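HOUS 214: Household Textiles and Surfaces
Unit 6 handout: Looking after wood worktops
Instructor: Seija Leinonen

Read this before the practical. Bring it with you, since the tables in the workbook refer to the terms used here.

Why wood needs its own unit

Stone, steel and laminate tops were covered in Unit 5. Most of what you learned there about cleaning does not carry over. Wood takes in water and gives it off again, and it changes size as it does so. A board gets wider and narrower across the grain through the year. Along the grain it hardly changes at all. Nearly every fault you will be asked to look at in the practical comes back to this.

A worktop in a heated kitchen is driest in late winter and dampest in late summer. If it was screwed down tight in the dry months, it will try to grow and have nowhere to go. It then cups, or lifts at the ends. If it was screwed down tight in the damp months, it will try to shrink and may split along a glue line. Fixings should run in slotted holes for this reason.

Terms

End grain: the cut ends of the fibers. It takes in water much faster than the face.
Face: the wide top surface.
Stave: one of the strips glued together to make a worktop.
Cupping: a curve across the width of the board.
Checking: small cracks that follow the grain, usually starting at an end.
Film finish: a finish that sits on top of the wood, such as varnish.
Penetrating finish: a finish that soaks in, such as oil.

Film or oil

A film finish keeps water out well while it is whole. Once it is cut or chipped, water gets under it and spreads sideways, and the wood goes gray beneath a coating that still looks sound a short distance away. You cannot repair a small patch of varnish so that it matches. The whole top normally has to be sanded back.

An oil finish is weaker against standing water, but it can be patched. You sand the mark, wipe on more oil, let it soak, and wipe off what is left. Someone who will do this a few times a year should have oil. Someone who will not should have varnish, or a different material.

Fernanda Prata's notes from the Weltow kitchens, which are in your reader, cover both kinds. Look at her section on sink cutouts. The front edge of the cutout and the strip behind the faucet fail first, and in most of her cases the rest of the top was in good order.

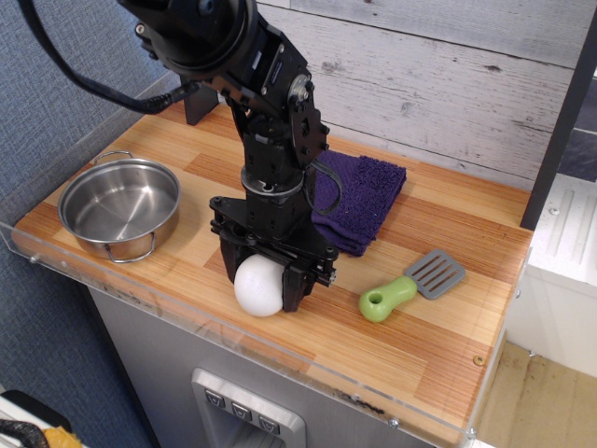

Daily cleaning

Use a cloth wrung out until it no longer drips, with a small amount of dish soap. Wipe along the grain. Dry the surface with a second cloth. Do not leave a wet cloth lying on the top, or a wet cutting board flat against it. Glass cleaner, bleach and scouring powder should be kept off oiled wood. Vinegar is often recommended in magazines. It dulls oil over time and has no advantage over soap for ordinary dirt.

Marks and what to do about them

White ring, film finish. Moisture in the coating. Leave it alone for a day in a warm room. Many fade without any treatment.

Black mark near a can or a pan. Iron has reacted with the tannin in the wood. It is common on oak and rare on maple and beech. Sanding removes a light one. For a deep one, oxalic acid is used, with gloves and eye protection, and rinsed well. You will see this done in the practical but you will not do it yourselves.

Scorch. Scrape first, then sand. Feather the sanding out well past the mark so that you do not leave a dip.

Grease stain on oiled wood. Wash with warm soapy water, dry, and oil again. It will blend in with the next coat or two.

Red wine, beet, turmeric. Wash promptly. What remains after washing will lighten with daylight, turmeric fastest.

Oiling

1. Clean the top and leave it to dry overnight.
2. Sand lightly with the grain, 180 grit and then 240.
3. Remove the dust with a dry brush, then a barely damp cloth.
4. Put on a thin coat and spread it with a lint-free cloth.
5. Wait for the time given on the can. Wipe off everything that has not soaked in.
6. Do the end grain twice.

Sticky worktops come from skipping the wiping in step 5. If it has already happened, rub the surface with a cloth and fresh oil, then wipe dry.

Safety: oily rags heat up as they dry and can catch fire when bundled. Lay them flat outdoors or put them in a lidded metal can filled with water. This applies to linseed and tung oil above all. There will be a question on it in the test.

Reading

Boiko, Larysa. Wood in the Working Kitchen, chapter 7.
Prata, Fernanda. Weltow notes, in the course reader.
Van den Broek, Joris. Fixings and Movement. Page 134 has the drawing of a slotted bracket that we will use in the practical. Skip the part on outdoor decking.

For the practical

We meet in room 738. Wear closed shoes and tie back long hair. Sandpaper and oil are supplied. Work in pairs, one sample board to a pair, and write your names on the underside in pencil, not marker, which bleeds through when oiled. Remzi Bozkurt will run the sanding bench, and questions about dust masks should go to him.

Workbook pages for this unit are due in June with the rest.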